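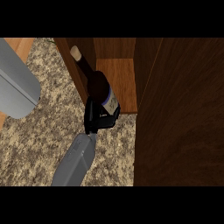 Keeping a Small Wine List in Adville

Dwynwen Foulkes has bought the wine for Mensah, a restaurant with 32 seats in Adville, for nine years. She started there as a dishwasher. When the previous buyer left one December, the owner, Mariama Laryea, asked her to look after the list until spring.

"I knew what sold, and that was all I knew," Foulkes said. "I had been washing the glasses, so I saw what people left in them."

The list she took over had more than 80 wines on it. She cut it by half in her first year, mostly by letting bottles run out and not reordering. Regulars complained about two of them, and she brought one back.

Her budget is $3000 a month. Most of it goes to reds, which outsell everything else from fall until the patio opens. She tastes with suppliers in the morning, before the kitchen starts on onions and garlic.

"After ten o'clock it all smells like lunch," she said.

Foulkes does not think much of long tasting notes. Hers are a line each, and servers are free to ignore them. She would like them to ask what the table is eating and what they usually drink at home -- the second question, she said, gets a better answer.

On storage she is strict. Corked bottles stay on their sides, away from the oven wall, and anything opened by the glass gets a date on a strip of tape. What is left after three days goes to the kitchen for braising.

Asked what she drinks on her nights off, she said beer, usually, or whatever her sister has open.

Laryea never did hire another buyer. "Spring came and we were busy," Foulkes said. "We haven't talked about it since."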